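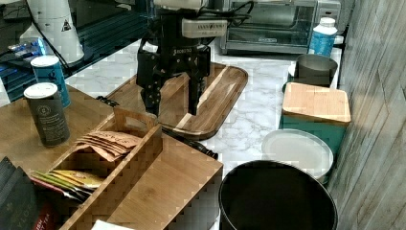
Progress Report, Second Reporting Period
Project: Skuvgate kitchen chores study
Submitted to: Otix program office
Prepared by: Hazel Mbeki
Report date: 6/28/24

1. Purpose of the work

The grant asks one question: which kitchen counter chores can a single arm with a two-finger gripper finish without help, in a kitchen that has not been cleared for it. The answer at the end of this period is a short list of chores, with conditions attached to most of them. The conditions are given in section 3 and matter more for planning than the success rates do.

The first period was spent on installation and calibration. Data from that period are not included in any figure below.

2. Work completed

The trial plan called for 210 attempts in this period. We completed 161. The shortfall has two causes. A wrist cable developed an intermittent fault in April and the arm was out of service until the replacement arrived. After that, the reset between trials took longer than budgeted, as described in section 5.

An attempt is counted as finished only if the item ends up in the place the instruction named, upright if it started upright, with nothing else moved off its own footprint by more than the width of a finger. An attempt in which the item arrives but a neighboring item is knocked over is scored as a failure. We know that other groups score such attempts as a success. The stricter rule was agreed with the program office at the start and we have kept to it.

Chores attempted in this period:

Move a tray or board from one part of the counter to another
Put dry goods back in an organizer
Take the lid off a canister and set it down
Put the lid back on
Fold a hand towel and place it
Clear a working area large enough for a dinner plate

Wiping was in the original plan and has been moved to the next period. The pad holder supplied by Pettigrew does not leave enough clearance under the wrist at the back of the counter. A shorter holder is on order.

3. Results by chore

Moving trays and boards. The most reliable chore when the item has a raised edge. The fingers close on the rim and the item slides or lifts depending on its weight. A flat board is a different problem. With no rim to hold, the arm has to push the board to the counter edge and take it by the overhang, and the counter edge has to be free for that. Our recommendation is to treat trays as solved for this kitchen and boards as open.

Dry goods into an organizer. Paper sachets go in well when the compartment is empty. When it is more than half full the sachet bends against the ones already there and tends to ride up. The controller has no good way to tell that this has happened. It reports the item placed and moves on. A person doing the same job feels the resistance and changes the angle. We are testing a threshold on finger force, with mixed results so far. Setting it low produces many false stops.

Lids off. Loose-fitting lids come off reliably. Lids with a seal do not, because the canister rises with the lid. One arm cannot hold the body and pull the top at the same time. We tried a rubber mat under the canister and it did not help with a straight upward pull. A fixed clamp on the counter would solve the problem but would no longer be a test of an ordinary kitchen.

Lids on. Better than expected. Round lids need no rotation and the arm finds the seat by small circular movements. Square lids have to be turned to match, and the turn is the usual point of failure.

Towel. Not ready. The arm can pick a towel up and it can put it down. The fold that results is rarely one that a household would accept. We do not expect this to change with the present gripper, and we ask that the towel chore be dropped from the target list.

Clearing a working area. The chore with the most practical interest and the most varied results. Discussed separately below.

4. Clutter

Most of the difference between good runs and bad runs comes from how much stands on the counter and how close together it is.

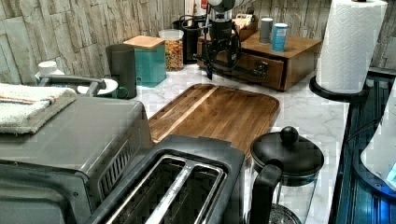

Reach is planned from above, and the height of the surrounding items decides which approaches are open. A cleared counter allows the wrist to tilt in any direction. The present layout does not: the cutting board lies directly behind the two-slot toaster, with the French press in front of its right end, so an approach low from the front is blocked and the fingers have to come down from overhead. The planner handles this correctly but slowly. It rejects many candidate paths before it settles on one, and on a crowded counter planning takes longer than the motion.

Two further points on clutter.

Clear materials remain a weakness. Glass jars and carafes return poor depth readings, and the planner sees either nothing or a patch of whatever is inside or behind the glass. For now the operator marks clear items by hand before a run. This should be counted as human help, and the help column in the trial log does count it.

Small items standing on top of other items are often treated as part of the item below. If the lower item is a box and the arm is told to move it, the arm will attempt the move with everything still on top. We added a rule that any tall stack must be confirmed by the operator. The rule is safe and adds to the workload.

5. Human time

The program office asked for a plain statement of whether the arm saves labor. It does not at this stage. Each trial needs an operator within reach of the stop button, and the counter has to be put back to its starting layout between trials. Resetting by hand from a reference photo proved error-prone, and we now use a printed layout sheet. The sheet improved consistency but did not shorten the job.

A household user would not need the reset, so that part of the cost belongs to the study and should not be charged against the machine. The supervision would remain. In our judgment, trays and loose lids could be run with someone in the next room. None of the other chores could.

6. Equipment

The Rakilance finger pads were replaced once. The surface had become polished and was slipping on smooth plastic. The new pads are of the same type. We will log contact cycles from here on, with inspection set at every 2,000, to find out whether the wear is steady or sudden.

The cable fault was traced to a bend that was too tight at the wrist. The replacement is routed in a wider loop. It has not failed again, but the loop can touch tall items near the back of the counter, and the planner has been given a larger exclusion zone to account for it. The larger zone costs some reach in the rear corners.

7. Variance from plan

Trials: 161 completed against 210 planned. The remainder will be carried into the next period and run first.

Wiping: deferred, pending the shorter pad holder.

Budget: spending is within the approved total. The replacement cable and pads were charged to the spares line. Operator hours are above plan and equipment hire is below it. We request permission to move funds between those 2 lines, with no change to the total.

8. Next period

Complete the carried-over trials using the current scoring rule.

Run the tray and board chores at three levels of clutter, with the layouts fixed in advance and sent to the program office before the first run.

Test a slimmer fingertip for sachets and packets. The slim tip is weaker under side load and may turn out to be unsuitable for trays, in which case a tip change between chores would have to be considered and costed.

Begin wiping once the holder is fitted and the clearance at the back of the counter has been measured.

9. Decisions requested

Removal of the towel chore from the target list.

Approval of the transfer between budget lines described in section 7.

Guidance on the sealed canisters. We can leave them in as a known failure or replace them with loose-lidded ones. Our preference is to leave them in, as most kitchens have at least one.

The trial log and the layout sheets are available on the project drive. Questions on the scoring should be sent to Hazel Mbeki.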